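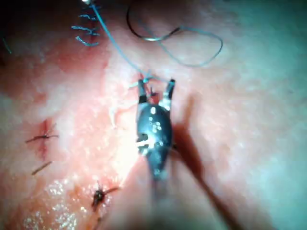
What does fault 622 mean on the left arm? It means the wrist encoder and the motor encoder disagree by more than the set limit, so the arm holds position.

flexure_k
Jul 24, 2026
Ours trips during suturing on tissue, never on the bench block. The jaws stay shut on whatever they are gripping and the pedal does nothing. Flasska controller, Fukuda drive cards, firmware unchanged from May.

Sullness
Cable stretch. Retension the wrist and rerun the homing routine.

flexure_k
Done twice. Offset came back inside 8 knots.

pawl_and_pin
I disagree with the cable theory. A stretched cable drifts, and you would see it on the block as well. Check the connector behind the Eltemton adaptor plate. 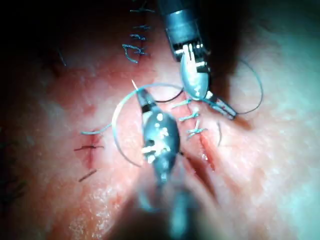

Can the jaws be opened by hand after the fault? With drive power off, the release key opens them; with power on, the brake will fight you.

Sullness
Two knots of play in a connector won't give a 622. It would give a comms error first.

flexure_k
What I can add is that the log shows the disagreement growing over 2 seconds before the trip, always while a stitch is being pulled tight.
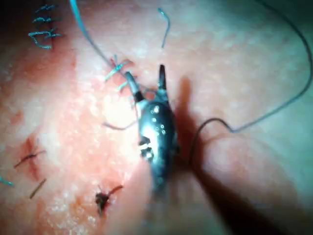
The load at that point is sideways on the jaws, and the bench block never loads them that way. I'll swap the adaptor plate first and leave the tension alone, so only one thing changes.

pawl_and_pin
Keep the limit where it is while you test. Raising it hides the fault and lets the arm pull harder than you asked.

Sullness
Agreed on the limit. Still think it's the cable.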